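Spice blend

A spice blend is a mixture of ground or whole spices, often with dried herbs, seeds or salt, made up ahead of time so that a cook can season a dish in one go. Nearly every cooking tradition has at least one, and many have dozens, each with its own balance of heat, sweetness, bitterness and perfume. Few things in the kitchen reward curiosity so well: a change of a pinch or two can carry the same pot of lentils from one side of the world to the other!

Background

People have mixed spices for as long as they have traded them. Some blends began in home kitchens and were handed down by taste and habit, while others were put together by shopkeepers who sold them by weight. The name of a blend often says very little about what is in it. Garam masala, ras el hanout, baharat and curry powder all cover wide families of recipes, and two cooks on the same street may disagree warmly over whether clove belongs in theirs at all.

Toasting and grinding

Most blends start with whole spices. Cumin, coriander and fennel seeds are warmed in a dry pan over low heat until they smell nutty and turn a shade darker, then cooled before grinding. Delicate ingredients such as dried mint or saffron are left out of the pan and stirred in at the end. A mortar gives an uneven grind with lovely bursts of flavor, and an electric mill gives a fine powder that melts into sauces. Cinnamon bark and star anise can be stubborn, so many cooks break them up by hand first and sift the result.
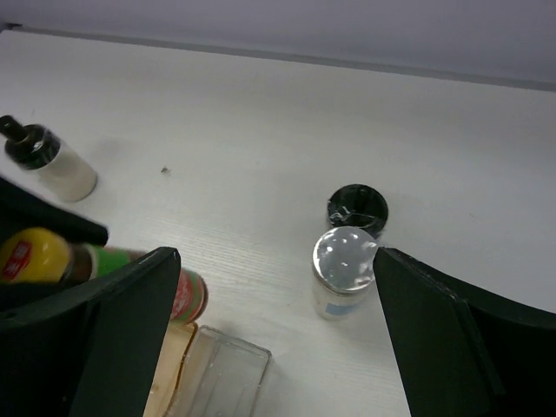

Storage matters nearly as much as grinding. The oils that give a spice its smell begin to escape once the seed is cracked, and light, warmth and air all speed things along. A small glass jar with a metal lid, like the one shown with its light blue label near the base, is a common choice for home cooks, and the small size is a real help: a little jar gets used up while the contents are still lively. Clear or pale glass is best kept in a closed cupboard, well away from the stove. Whole spices last far longer than ground ones, and plenty of enthusiasts keep the two side by side, grinding only what they need for the week.

Regional styles

In North Africa, blends tend toward warm and floral notes, with rose petals or lavender turning up in the grander mixtures. The Japanese blend shichimi togarashi takes its name from its 7 ingredients, usually chili, sansho, citrus peel, sesame and seaweed among them, and it is sprinkled on noodles at the table. Ethiopian berbere is deep red and fiery, with fenugreek giving it a slightly bitter edge that is wonderful in stews. Some ras el hanout mixtures have up to 40 ingredients (a thrilling thing to try to pick apart by nose).

Modern home blending

Interest in home blending has grown through cooking clubs and small printed guides. The Grimuvside Spice Circle holds a tasting each August, where members bring an unlabeled mixture and the others try to name what is in it. Its handbook, edited by Wakana Aoki, gives 29 base recipes and encourages readers to scribble in the margins.

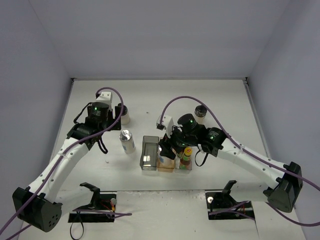
Giuliana Lozano has argued that the handbook is too cautious with salt, and that a blend meant for roasting vegetables should have it mixed in from the start. Her own version uses fine sea salt, smoked paprika, thyme and a good deal of black pepper. Other members prefer to salt separately, so that the same mixture can go into sweet baking or a long-cooked sauce.

See also

Curry powder
Dry rub
Mortar and pestle
Za'atar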